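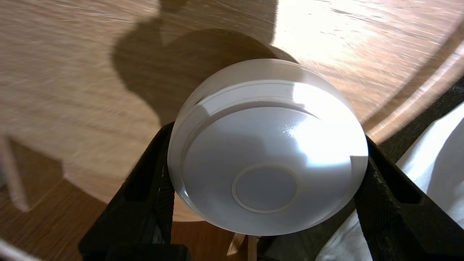 Photo: Pieter Ngubane, Mokoena Teaching Collection

Search course pages
Enter keyword Go

Product Form and Surface
Handout 9: Shallow domes, rims and insets

Instructor: Thandeka Moodley
Bench sessions: Pieter Ngubane
Reissued Jan 28, 2025. Replaces the version handed out in May.

1. Scope

This handout covers round plastic parts whose face is a shallow dome. The group includes lids, covers, caps and many ceiling or wall fittings. The function of a part is not considered. Two parts with different uses can share almost the same outer form, and the drawing has to stand without a product name.

Dimensions must not be taken from the opening photo.

2. Terms

Face. The main visible surface, up to the rim. On the white part in the photo the face bulges gently outward.

Rim. The raised band at the circumference. A rim may be a separate piece or part of the same molding. Appearance alone does not settle which, so write "rim" until the part has been opened or sectioned.

Groove. A narrow channel between the rim and the face. On the photographed part it shows best along the top and left. Draw a groove as two edges, however fine it looks. A single line reads as a change of surface with no depth.

Side wall. The surface that gives the part its thickness. It meets the face or rim at an edge, which may be sharp or rounded.

Inset. A smaller area bounded within the face. The photographed part has a circular one toward the lower center, outlined by a thin beige ring. From this view it could be slightly recessed or slightly raised. Check by touch or with a depth gauge and record the sign of the step. Do not guess it from shading.

3. Reading curvature

A matte white dome gives little tonal range. Curvature appears as soft gray where the surface turns away from the light. Where light strikes most directly, the surface may wash out to near white and all form information is lost in that patch. The upper right of the photographed part is in this condition.

Strong glare also makes a matte surface look glossy. Record the finish from a second view under diffuse light, and enter it separately from the color.

To estimate dome height on the bench:

a. Lay a straightedge across the rim through the center.
b. If the dome stands above the rim, support the straightedge on two equal blocks.
c. Measure the drop from straightedge to face at the center, then at equal steps out to the groove.
d. Rotate the part a quarter turn and repeat. Keep clear of the inset on both passes, or mark the readings that fall on it.
e. Subtract the center reading from the reading at the groove.

The result is the height of the dome above the groove edge. It is not the overall thickness of the part, which includes the side wall.

4. Drawing conventions

Front view: rim, groove and inset as closed curves. Give the center of the inset relative to the center of the part, even where the offset is small.

Section: cut through both centers. Where the back has not been examined, leave the inner profile open and label it "not determined".

Shading is optional. Glare is never drawn.

5. Bench exercise

Take one part from the Priltosside tray and one from the Stivilholm tray. Produce a front view and a section of each at full size. The Mirach templates may be used for the circles.

Allow 12 mm between views. Label face, rim, groove, side wall and inset on both sheets. Where a feature is absent, write "none" beside the term.

Sheets go in the flat drawer under your bench number. Return both parts to the trays they came from.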